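The gripper offset was wrong again, so I spent most of my weekend looking after a robot that doesn't weigh anything.

For anyone new here: I keep a simulated tabletop cell called Jondavum. It has one white arm with a parallel gripper, one oddly shaped white table, and a few things on the table to pick up. I started it in May as a place to try grasping code at home, and it has turned into something with a maintenance log. People laugh when I say I service a simulation, but things drift. I change a mesh, I update the physics library, I fix a joint limit at midnight, and three days later the fingers close on air.

The log entry for 29/06/2026 reads "misses cube, low side, every time." Before that it had missed only on some runs. I like a fault better when it is there every time, so I left everything as it was and went looking.

First I sent the arm to the hover pose. That is a stored position with the wrist over the back of the table and the fingers open, near the plate and the teal cube. I use it for nearly all my checks. All the joints are in the middle of their range there, and if something is off in the tool frame it shows up as a difference between where the planner thinks the fingertips are and where the model puts them.

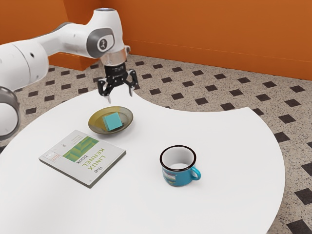
I print both values to the console and subtract. The x and y numbers matched. The z number didn't. It was out by 11 millimeters, which is a lot when the thing you want to grab is a small cube.

An error in z only, the same at every pose I tried, points to the tool and not the arm. If a joint zero had slipped, the error would have changed as the arm moved. I tested that by rotating the wrist a quarter turn and reading again, then by stretching the arm farther out over the table. It was 11 both times. So I left the joints alone and opened the gripper file.

The gripper hangs from a short metal collar at the end of the wrist. In my model the collar is its own part with its own transform, and the gripper is fixed to that. Back in May I swapped the old collar mesh for a better looking one that Fanni Takács sent me. Her version has its origin on the top face. The old one had it in the middle. I corrected for that in the visual model and in the collision model, and I never touched the planner's copy of the tool frame. For a while it didn't matter much because I had a fudge value in the grasp script that nearly covered the difference. Then I cleaned up the grasp script.

I am not proud of the fudge value. It was called Z_MAGIC.

The fix was three steps:

1. Delete the hand-typed tool frame from the planner config.
2. Have the planner read the frame from the robot description, the same file the renderer reads.
3. Add a check at startup that compares the two and refuses to run if they differ by more than a hair.

Step 2 took the longest. The planner wants its frames in a different order than the description gives them, and I had the rotation backwards on my first try. The gripper tried to approach the table from underneath. The collision checker stopped it, so at least that part of the cell is in good order.

While I had the file open I went over the rest of the setup. This is the list I use, in case somebody wants to copy it:

- Joint limits against the description file, both directions.
- Finger travel, fully open and fully closed.
- Friction on the fingertips. I had left it at a test value.
- Object origins. Every object should have its origin at the bottom so that it sits on the table at height zero.
- Camera poses, one at a time, with the arm parked.

The object origins turned up one more problem. The mug was sunk into the table by a tiny amount and the solver was pushing it back out at the start of each run. It would twitch and then settle. I had seen the twitch before and blamed the physics step. I set the origin properly and it stays put now.

Then the close camera. I use it for pose estimates, and it had been giving me a cube position that was a bit off from the true one. The book is handy here. It has large printed letters with clean edges, so I can overlay the expected outline on the render and see at once if the view is turned or shifted. It was shifted, and the cause was dull: I had typed the lens value from an older config. I put the right one in, rendered again, and the letters lined up with the overlay.

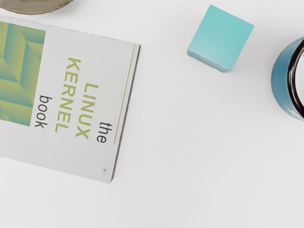
*Book, cube, and mug from above, with a bit of the dish in the corner.*

After that I let the full test run go overnight. Each run resets the cell, moves the cube to a random spot, and asks the arm to lift it and hold it. In the morning the counter said 1,706 attempts and 1,618 lifts. I'd take that from a setup that was at zero the day before. I haven't gone through all the failures yet. The ones I opened were mostly placements right up against the mug, where the planner picks an approach that puts a finger into the handle. That is a planning problem and I will deal with it some other time.

Krisztina Nyitrai asked in the comments on the last post whether I keep the robot description under version control. I do now. I also asked Antal (the old desktop under the stairs that does the overnight runs) to save a copy of the config with each batch of results. It costs next to no disk space, and if I'd had it in May I could have found the bad frame in ten minutes.

Still open for next time: the approach near the mug handle, and a startup warning that prints twice. I would also like to get rid of the last few hand-typed numbers in the camera file. There are three, and I know where all of them came from, but I said the same about Z_MAGIC.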